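Notebook, bench 2 – October, started 8:40

Shape sorter blocks for Stosen, second batch. Carrying on from the last entry, where the first batch came back with two complaints: paint soft at the edges, and star blocks that bind in the lid. Batch two has the new primer and the revised star cutter. Ghislain Lavoie did the spraying, I did the sanding and the gauging.

Stock and prep

Blanks are the same lime wood as before, from Ó Dubhghaill, planed to thickness here. One length had a shake running most of the way along and went in the offcut bin. The rest machined cleanly. Star blanks were cut with the grain running top to bottom. Last time they were cut across, and two points broke off in the tumbler.

Sanding sequence: 120 on the faces, 180 on the faces and edges, then 240 by hand on anything with an inside corner. The stars take longer than all the other shapes together. I tried the sponge pad in the notches and it rounded them over, so I went back to a folded strip of paper around a feeler gauge. Slow but the corners stay where they should be.

Wiped down with a barely damp cloth to raise the grain, left to dry, knocked back with 240 once more. Skipping this step is what gave the fuzzy tops on batch one.

Paint

Primer is the Stirketti water-based, one coat. Color is two coats with a light scuff between. Colors as on the order: yellow, red, blue, green. Ghislain thinned the yellow a little less this time and it covered in two. The red still wants a third coat on end grain. I put one on the flat ends of the cylinders only, and will wait to see whether the extra thickness matters in the gauge.

Masking was dropped altogether. Each block is a single color, so there was never anything to mask except the contact points, and the pin stand deals with those. Pin holes filled afterward with a dab on a toothpick.

Drying: overnight in the cabinet with the fan on low. The door was found open at 8:40, so I have written the drying time down as unknown and given everything three extra hours before touching it.

Gauging

Lid gauge from Ferville, the acrylic one, wiped first. Procedure is unchanged: drop the block in square, no pushing, then turn it one position and drop again until it has been tried every way around.

Batch size 29. Three did not pass, all stars. Two of them bind on one point only and free up when rotated, so the error is in the block and the gauge can be left alone. The third is tight all around. It measures oversize before paint as well, according to the machining sheet, and should have been caught then. My mistake, I read the wrong column.

Cubes and triangular prisms all drop through without touching. The triangles are possibly a bit loose. Ferville's drawing allows it, but a loose triangle will go into the cube opening if a child tilts it, and that spoils the point of the toy. Raised with Daichi Ichikawa, who has the drawing open for changes anyway.

Color check on the board

The maple board is better for judging color than the gray bench mat. The gray pulls the green toward yellow, and we argued about it for most of an afternoon on batch one. Laid the board on the blue perforated table, put a few shapes out with space between them, and set the two blue ones touching, cube against triangle, to compare one with the other.

Notes: green reads bright and a little toward lime, as on the order card. The blues agree on the lit top faces. The sides go darker on both, so compare top with top only. Red cylinder against red star is fine. The flat top of the cylinder catches the light more than I would like, and I have asked for a slightly flatter clear coat next time.
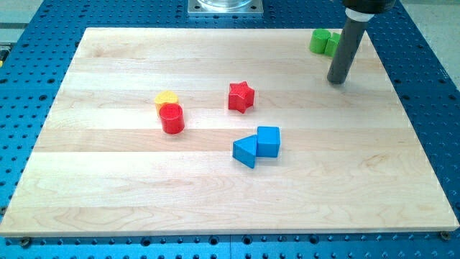 To do

1. Resand and repaint the two stars that bind on one point. Mark them underneath in pencil so they can be followed.
2. Scrap the oversize star. Correct the machining sheet so that the before-paint column comes first.
3. Daichi to send the revised triangle opening. No more triangles cut until then.
4. Rub test on one block of each color, damp white cloth, after a full week of cure. Almost certain to be fine except the red.
5. New latch for the drying cabinet.
6. Order more 240.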